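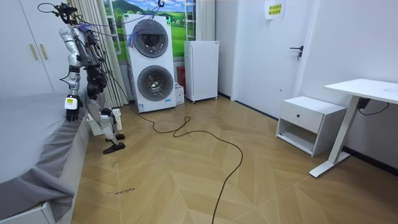 Stallia pauses its bedroom robot trials after a knee lockup

21 May 2022

I dropped by Stallia this month expecting to write a cheerful little item about a humanoid putting clothes in a basket, and I came home with a story about a knee. The company has stopped all walking runs in its test bedroom after the robot's left leg locked in the middle of a side step and it tipped toward the bed. Nobody was hurt, and the mattress took most of it (lucky mattress!).

Mererid Lewis runs the trials, and she was pretty open with me about it. The robot had been going through its usual chore, which is to pick up a piece of clothing from the bed, turn, and let go of it over the laundry basket. It had finished 41 rounds that morning. On the next one the knee controller, a Mekgate unit, stopped answering for 180 milliseconds, then came back and held the joint stiff while the rest of the body was still moving.

"It leaned, and it kept leaning," she told me. She hit the stop button, but by then the hand was already pushing into the mattress.

The job itself looks like nothing at all when you're standing there. Gray sheet, a bunched-up bit of yellow cloth with black edges, a white basket on the floor by the bed.
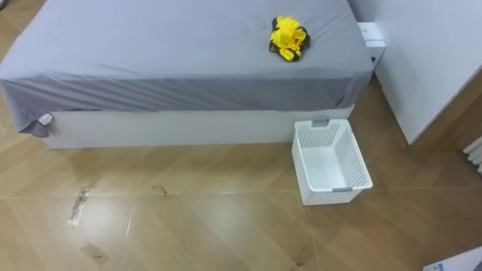
I asked why they don't just move the basket closer to the robot and skip the stepping, and Lewis laughed and said a real bedroom won't rearrange itself for anybody. Fair enough. But the side step is where the trouble sits. The logs from nearly 200 earlier rounds show two shorter dropouts in the same joint, both during a side step, and both too brief to trip the alarm. The alarm limit was set at 200 milliseconds, so even the big one slid under it.

That's the part that bugs me, and it bugs Lewis too. The limit came over from an older program called Flundance, where the robot stood still and only the arms moved. It got copied across and no one looked at it again.

Gough, which supplies the leg wiring, has taken back one connector to check whether it's been working loose. Meanwhile Stallia has cut the alarm limit way down and is keeping people out of the room whenever the legs are powered. Arm-only runs can go on. Walking stays off until the connector report is in, and Lewis wouldn't give me a date for that. I'll post again when I hear from her.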